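What the Histbridge number leaves out

Every few months a result comes along that people repeat before they have read it. The current one is from Histbridge, where a group led by Benjamín Cabral reports that a policy trained on 2,000 demonstrations, all collected by people with hand-held grippers in ordinary homes, can sort small household objects it has never met. No robot was used in the collecting. That is the selling point, and I think it is being oversold.

I like the method. Teleoperation is slow and expensive, and it keeps the data inside labs, where every object is a block or a mug. Give a person a gripper with a camera on it and you get bedrooms, patterned sheets, hair clips, soft things that squash and thin things that snag. I would much sooner train on that than on another gray table. 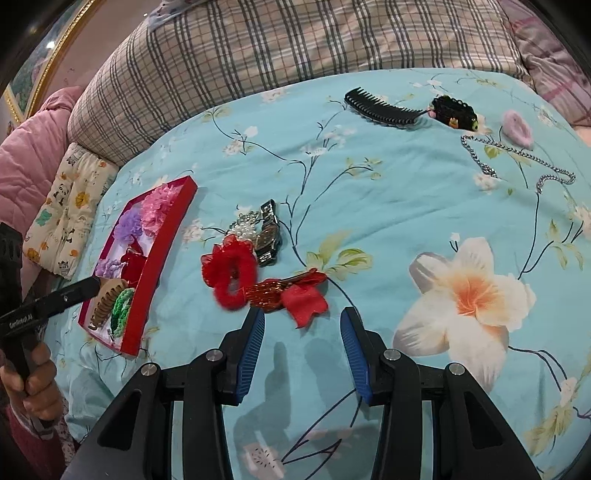

My trouble is with the word "never met." Read the appendix and the test homes number 3. The test objects were picked by the same people who ran the collection. A hair claw in a new color is a new object if you want it to be, but I doubt a skeptical reviewer at Stoteo or Totura would let me get away with that.

Then there is the person. Someone holding a gripper feels a bow start to slip and corrects for it without thinking. The camera records the correction and knows nothing of the feeling. Cabral's paper gives this 2 sentences and moves on. The Quezada group tried a similar transfer in December and lost most of their grasps on anything fuzzy or looped. They published it, to their credit, and hardly anyone cited it.

The success rate also hides the retries. The policy gets up to 11 attempts per object before a failure is scored. I don't know many households that would sit through that for a hair tie. First-try numbers would settle a lot of this, and the group must have them.

I wrote to ask on 16th March and was told a longer version is coming. Fine. Until I see it, I'll believe the data is good and keep my doubts about the robot.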